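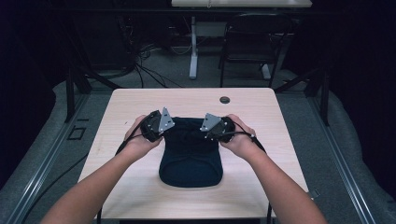

Does it matter how you fold your clothes? Only as much as it saves you from ironing, and for me that's quite a lot.

I grew up in a house where folding was a proper job. My aunt did it standing up, at the table, radio on, and you weren't allowed to put so much as a teacup down until she'd finished. I thought it was a mad fuss over a few vests. Then I got my own place and spent years folding on the bed, on my knees, on the arm of the sofa (don't), and wondering why everything I owned looked slept in.

So this is my case for the table. A bed gives way under you, so the cloth slides about and you end up chasing the corners. On something hard and flat you can take hold of the two top corners, lift a little, and let the rest stay where it is. The creases mostly smooth themselves out with one pass of the palm.

Dark things need it most, I think. Navy and black show every bit of fluff, and the bedspread is where all my fluff lives. A pale table is lovely for this - you can see the edges of what you're folding, even in the evening with one lamp on.

My friend Lama Kassab disagrees with nearly all of it. She rolls everything, says it takes her seven minutes a basket, and reckons folding is for people who like looking at shelves. Well, I do like looking at shelves! And I've seen her rolled shirts by the time they come out for work.

Where I will give way is on pouches, hoods and anything with a round bottom. They never make a neat square and I've stopped trying. Top edge over, flat as it'll go, on the pile. I did once buy a plastic folding board to help with those, and it lives behind the wardrobe now, if anyone wants it.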